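# Règlement de la salle commune : nappes et sets de table lors des repas partagés

**Gestion_Bettencourt**
Mesdames, Messieurs, la résidence Bettencourt procède à la révision de l'article relatif au linge de table. Le texte en vigueur impose des nappes en coton, louées auprès de la maison Zanulis. Il est proposé de leur substituer des sets individuels tissés, de teinte crème, posés directement sur les plateaux noirs.
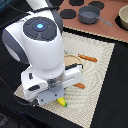
Le stock envisagé s'élève à 80 sets, pour un entretien assuré sur place. Les observations des résidents sont recueillies sur ce fil jusqu'à la fin du mois de janvier.

**residence_nord**
Nous prenons acte de la proposition et y sommes favorables. La location des nappes a coûté environ 2000 euros lors du dernier exercice, pour 25 repas seulement. Une telle dépense ne nous paraît plus justifiée.

**Lmt_escalierB**
Je me permets d'exprimer une réserve. Une nappe se lave à 40 degrés et se repasse ; un set tissé retient les miettes et se déforme au lavage. Quelle est la fibre retenue ? Le projet ne le précise pas.

**Gestion_Bettencourt**
Deux fournisseurs ont été consultés, Banley et Hullstead. Le premier propose un mélange de coton et de lin, le second une fibre synthétique qui s'essuie à l'éponge. Aucune commande n'a été passée à ce stade.

**residence_nord**
Notre préférence va à la fibre synthétique. Les taches de vin ont déjà donné lieu à trois réclamations de la part du loueur.

**Lmt_escalierB**
Je maintiens mon désaccord. Le synthétique marque sous les plats chauds, et il faudrait alors acquérir des dessous-de-plat, dont le prix ne figure nulle part.

**palier_4**
Serait-il envisageable de conserver quelques nappes pour les réceptions et de réserver les sets aux repas ordinaires ?

**Gestion_Bettencourt**
La suggestion est recevable. Un devis partiel sera demandé à la maison Zanulis et publié à la suite de ce message.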